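Subject: Re: [packing-rules] Draft 3, shelf and tape section
From: Nkechi Nwosu
Date: 22 June 2022

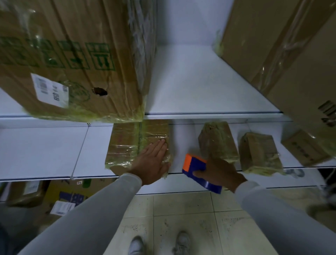 1. Overhang

Bello Wike wrote:
> Cartons must sit fully within the shelf lip before the arm
> is allowed into the bay. Sites can be compliant by September.

Which sites? The big carton on the upper shelf, left side, has its bottom edge out past the lip, with the tape bunched up underneath. Write "must" if you like, but the rule needs a number for how much overhang the arm can live with, and I have yet to see one from Dellberg or anybody else.

2. Tape

> Outer wrap shall be smooth and free of folds.

Look at the parcels on the lower shelf. Shiny, layered, wrinkled. Musa's trial at Lashari used 800 parcels, all freshly wrapped on one bench. I don't believe a grip score from that tells us much about parcels like these.

3. Labels

> Labels shall be upright and readable from the aisle.

The shipping label on that same carton is sideways. Either the reader copes with rotation or we are writing rules for people to make up for a weak reader. I'd strike the clause.

4. Hands in the bay

Draft 3 has 43 clauses and none says who stops the arm when someone is reaching in with a tape dispenser. I would hold the vote until Obinna has a text for it.

Nkechi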